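Bench check, hand-held gripper sessions, 7 August 2026
Filled in by: Iraklis Giannakopoulos
Method: Wustance (demos by hand, policy trained on wrist view only)

**Before recording**

- [x] Pads seated, ribs facing in. Left one swapped, old one was lifting at the corner
- [x] Screws on both finger bases nipped up
- [x] Lens wiped
- [ ] Mains leads off the work area. Power adapter still out at the right, move it
- [ ] Drinks off the bench. NOT done. Bottle by the plant, cup on the other side next to the cable
- [x] Emergency stop on the arm tested, 2 presses, both fine
- [x] Walkway clear behind operator

**Start position**

Marker between the pads, in line, before every demo. Geltach runs skipped this and we lost 5 demos to bad starts. Operator to say "set" out loud then go.

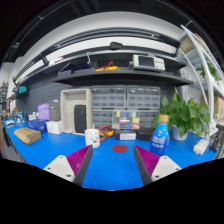

*Start position, wrist view. Red marker lined up between pads.*

Comment: clutter at the back can stay, the method is meant to cope with it. Anything within reach of the fingers can't. Manolakis wants the plant kept in for the comparison, ok by me as long as it's the same spot evry time.

**Replay on arm**

- [x] Speed limit set to low for first 3 replays
- [x] One person on the stop, hands off keyboard
- [ ] Guard screen fitted. Waiting on Trastent, chased again

**Result so far**

103 demos kept. Policy trained with the start check does better than the one without, mostly fewer missed grasps at the begining. Not enough replays to put a number on it yet. More in September once the screen is in.

**Signed off?** Recording yes, once drinks and adapter are moved. Replay at low speed only.

IG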